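Arkorel Tabletop Conveyor Review

7 min read

I bought the small Arkorel belt conveyor in September for a packing corner at Cleltden, where we put together mixed snack boxes for offices. It has been in use most working days, so I have a fair idea of what it does well.

Setup was easy. It comes assembled apart from the support feet, and the bolts took me 16 minutes with the supplied key. One was cross-threaded and I swapped it for one of my own.

The belt is dark green with a slightly grippy surface. Chip bags ride along fine and don't slide back. Crumbs wipe off with a damp cloth. The aluminum rail along the side is low, and a puffy bag can lean over it, but we haven't lost many that way.

Noise is a steady hum. You can talk over it.

Bottles are another matter. Tall ones wobble when the belt starts, so we keep them off it and stand them in a wire mesh basket next to it, then add them to the box by hand.
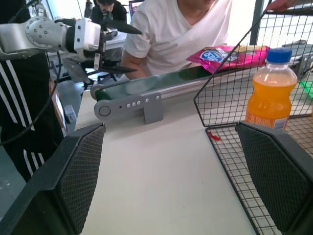 The basket is a Warnimura and I would buy that again too. The mesh is stiff and it doesn't tip with a full bottle of soda in it. Small stuff does get caught on the wire floor, so shake it out now and then.

Tracking needed adjusting once, after 19 days. The manual covers this badly. I looked at the Osman model first, but it was longer than our table.

Four stars. I took one off for the manual and the bad bolt.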